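Chapter 4
Shared Tables and Small Workspaces

A room that many people use needs a few habits that a private room does not. Tools get left out, boxes pile up near the door, and the table everyone needs is the first thing to fill. In this chapter we look at how shared work areas are laid out, what belongs on the table, and what should be stored off it.

We begin with the table itself. Small loose items — chopsticks, tongs, pens, brushes — are easier to find when they stand upright in one container at the side. A see-through or translucent container saves opening and checking. Boxes go against a wall, stacked no more than two high if people will be reaching into them every day. 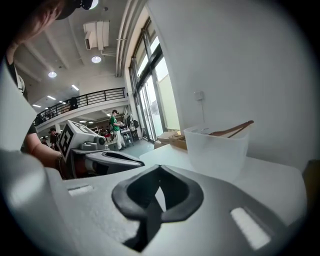

By Ohemaa Sarpong

Light comes next. Tall windows give good working light during the day, but a table placed near them also needs ceiling lights for November afternoons. When you draw a floor plan, mark the windows first, then the outlets, then the table. A cable that hangs down a wall should stay clear of the path people walk.

The Virkwood workshop, which we return to in Section 4.3, has 530 square feet of floor and 13 regular users. Before its layout was changed, over 200 small items had no fixed place. Members began with one table and worked outward — a slow method, but one that let the room stay open.

Key terms in this chapter: clear zone, fixed place, shared surface, wall storage.

Before you read on, sketch a shared room you know well. Mark where things are kept and where they end up by evening. Keep the sketch for the exercise in Section 4.2.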